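Zovau Help Desk — Ticket archive
Category: Printing > Label stations > Slow or stuck jobs

Label printer drops off the network after idle 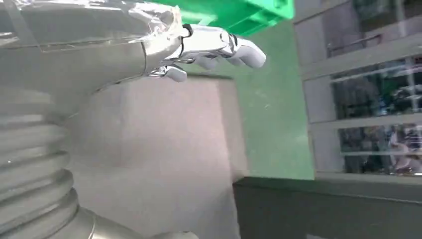
Silver-gray arm and hand, with clear plastic film around the upper part of the arm.

Status: Resolved
Site: Rokmont
Priority: Normal

Reported Tuesday, 8:40 am
The shipping label printer at the packing desk stops responding if it isn't used for 18 minutes or more. Jobs sit in the queue as "sending." Turning the printer off and on brings it back, and then the whole backlog prints at once. The desk has been getting duplicates when people hit print twice.

Support, 9:15 am
Sleep timer is set to 60 minutes, so it isn't that. Please print a network status page the next time it hangs and leave the power alone until you have it.

Reported, 11:05 am
Page attached. The address ends in 92. The label on the side of the printer says 90.

Support, 11:30 am
The queue is still pointed at 90. The printer is picking up a new address from the router after it goes idle — the reservation was lost when the Mersha switch was replaced. Restarting gives it the old address for a while.

Steps taken:
- Added the reservation for 90 back on the router
- Cleared the queue and removed nine duplicate jobs
- Restarted the printer once

Reported, 3:20 pm
Left it alone over lunch. First label after that came out right away. The Skotuvov orders are caught up.

Support, 3:35 pm
Closing. Reopen if the address changes again.

Contact the help desk | © Zovau | Back to top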